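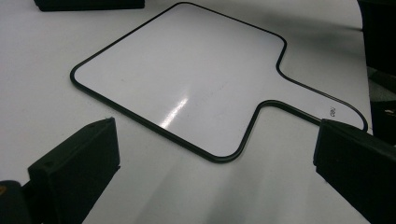
4. Set up the paddle task

By this point you've got both grippers wired and talking to the Cerkik board (section 3 if you haven't, go back, I'll wait). This is the first job I give any new pair, and it's a good one: drawing a scribble on a little dry-erase paddle and wiping it off again. Cheap, quick to reset, and it tells you a lot about your finger alignment!

4.1 Lay the paddle down flat with the writing side up. Mine is a small white one with a black border and "deli" on the handle, but any paddle with a rim will do.

4.2 Turn the handle so it doesn't poke out past the edge of the table. I've knocked mine on the floor more times than I'd like to admit.

4.3 Check for glare. A glossy face throws back a bright streak from the overhead light, and faint old smudges get very hard to see. Move the lamp or turn the paddle a little until you can live with it.

4.4 Open both grippers all the way, then close them slowly on nothing. The two pads should meet square. If one lands early, back off the finger screw a quarter turn and try again.

Note: Set the jaw opening to 90 in the Rovumell config file. The default is 400, and I have no idea what they were thinking, because it just buzzes against the end stop.

Caution: Keep your own fingers out from between the pads while the motors are powered. They don't look strong. They are.

4.5 Run each cable away from the paddle and leave a loose loop near your wrist. A tight cable will tug the gripper sideways right when you're trying to be careful (ask me how I know).

4.6 Put a scribble on the paddle, nice and dark, with loops that cross over each other. Leave part of the face clean so you have something to compare against.

4.7 Start a recording, hold one gripper on each side, and do a slow practice pass before you let anything touch the ink.

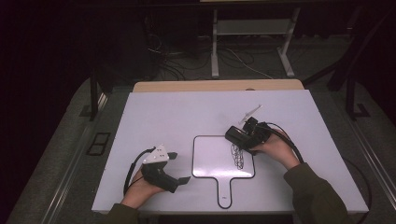
Nilsuwan workshop, September

A few changes after a long evening at the shared bench. I now put a bigger white board under the paddle on the wooden table, and I like it a lot better than working on bare wood. Add it between 4.1 and 4.2 if you have one.

Also, the Flostora logger fills up at 498 clips and stops without a peep. I caught it at 489, pure luck! Empty the folder before you start, then go on to section 5 for the wiping run.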